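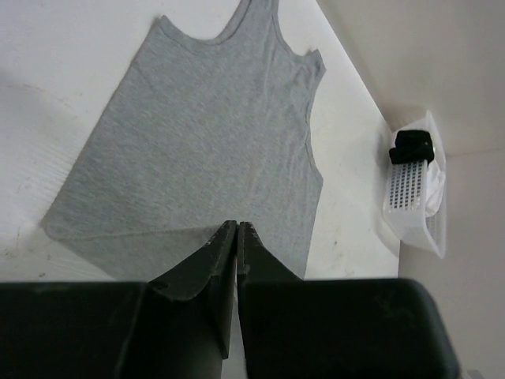

Home Notebook Parts list Rig log Contact

2/12/18

Gripper comparison, fabric pick. Carrying on with the two sets of fingers, the Avo pointed ones and the Feson flat pads. Same arm, same controller, same wrist camera for both, so the only thing changed between runs is the fingers and the tool offset. Offset for the Avo set is in the config as plidier_a, for the Feson set plidier_b. Please don't rename these, the Khasawneh script looks for them by name.

Garment for the pointed set was the grey vest, laid flat, neckline away from the arm, pinch at the bottom hem. The stitched line of the hem is faint in the wrist view against the mottled knit. I could find it by eye but the edge detector mostly locked on to the cloth/table boundary instead. Fine for now, that is good enough to place the tips.

Pointed set, 15 attempts at the hem:
first pass, approach straight down, tips 8 mm apart at contact. Picked one layer twice, both layers nine times, nothing four times. The four misses were all at the low end of the force setting. Didn't go back and repeat them at the higher one.

Flat pads, 15 attempts, same hem, same opening:
both layers eleven times, nothing four times, never a single layer. They hold better once they have hold of something. They also push the cloth along the table before closing, and I had to smooth it out again after nearly every try. Slow going.

So for a single layer I would stay with the pointed tips, though two out of 15 is not much to go on. For simply lifting the thing and moving it over to the basket, pads.

Camera notes. Exposure fixed at 900 for all of it. On auto, the picture darkens and brightens as the fingers come down over the white table and the grey cloth loses all its texture. The shadow under the left-hand finger housing falls just below the hem, near where we want to see it. Tried turning the wrist round to move the shadow and it only went to the other side. A small light beside the camera might do it — there is a spare mount, no cable for it yet.

The points on the Avo fingers have pale scratches and scuffs near the tips. I ran a thumb along both and found no burr. Worth checking again before anything finer than this knit goes under them.

Controller: one fault during the flat pad runs, code 2432, on closing. Cleared on restart and did not come back. The manual lists it as an overcurrent on the finger motor, and the pads are heavier, so perhaps that. Dropped closing speed by a notch and left it there for the rest of the pad runs — which means the last few are not strictly like for like. Marked in the run sheet.

Still to do:
repeat the pointed set at the higher force
same again with the cloth bunched, both sets
wipe the table, there are smudges on the left and a stained patch near the corner that the edge detector keeps picking up as cloth
ask Feson whether the pads come in a narrower width

Run sheets are in the blue folder, logs on the shared drive under Plidier.

Last updated 2/12/18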